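Let the planner say it does not know
Geetha Pai

Every few months I read that household robots need better planners. I have worked on planning software for a long time and I do not agree. The planners we have are good enough for most rooms. What they lack is a polite way to say "I am not sure".

Take wiping a bathroom sink. In our group at Lasville we keep logs from 2,259 attempts at this task, and last December I read 400 of them from beginning to end. In 238 the perception module gave a wrong depth somewhere on the bowl or the tap. I was not surprised by this. What troubled me was that the planner received each of these depths as a plain number, with no doubt attached, and made a beautiful smooth path from it.

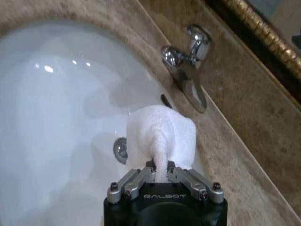 A towel held over a white basin, with ceiling lights reflected in the glaze.

A glossy bowl is full of false information. The lights appear in it, and the chrome repeats the stone next to it. A person wiping a sink ignores all this and trusts the hand. Our software trusts the eye, then stops with an error code which only its author can read.

My colleague Geetha Ramasamy argues that more training data will solve it. Perhaps she is right for this sink. But I would prefer that we first change the interface between the modules, so that every surface estimate carries its uncertainty and the controller may slow down and feel for contact. We tried it in Huvex, our small planning library, and it took 3 weeks – most of them spent on agreeing the message format. The paths became slower and rather ugly. I would still choose them for my own bathroom.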